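Inicio > Fútbol > Porterías y redes > Portería abatible Gutwood 300

Porterías Redes Balones Marcadores Banquillos Contacto

Portería abatible Gutwood 300

Portería de fútbol para entrenamiento y partidos de categorías inferiores. El marco es de aluminio y se pliega sobre la base, de modo que dos personas la llevan de un lado a otro del campo y la guardan contra la pared del almacén. La boca mide 300 cm de ancho. Se vende por unidades, con red blanca incluida.

Los postes y el larguero se unen con escuadras interiores atornilladas. No hace falta soldar nada. La llave viene en la bolsa de tornillería, junto con los ganchos de plástico para la red. En hierba natural se fija con las piquetas suministradas; en césped artificial o pista hay que usar los contrapesos Jirness, que se piden aparte.

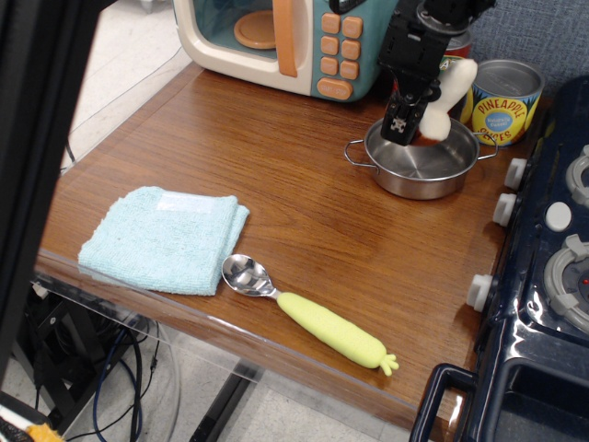 La red es de polipropileno sin nudos, con malla de 100 mm. Si el club ya tiene redes Thorlacius de la misma medida, sirven los mismos ganchos. Para porterías que pasan todo el año a la intemperie recomendamos retirar la red en verano y revisar las escuadras antes de la pretemporada, que en la mayoría de los equipos de cantera empieza en julio.

Datos
Referencia: Gutwood 2160
Ancho interior: 300 cm
Peso sin contrapesos: 17 kg
Malla: 100 mm
Color del marco: blanco

La portería debe quedar siempre anclada o lastrada, también durante el calentamiento. Nadie debe colgarse del larguero. El modelo no es apto para fútbol once; para ese uso está la serie Skatholm, de marco fijo y con anclaje en casquillo.

Los recambios (escuadras, ganchos, tapones de poste) se venden sueltos. Para pedirlos basta indicar la referencia, que figura en la etiqueta del poste izquierdo. Los marcos comprados antes del 25/02/2024 llevan la escuadra antigua, de tres tornillos, y no admiten la nueva.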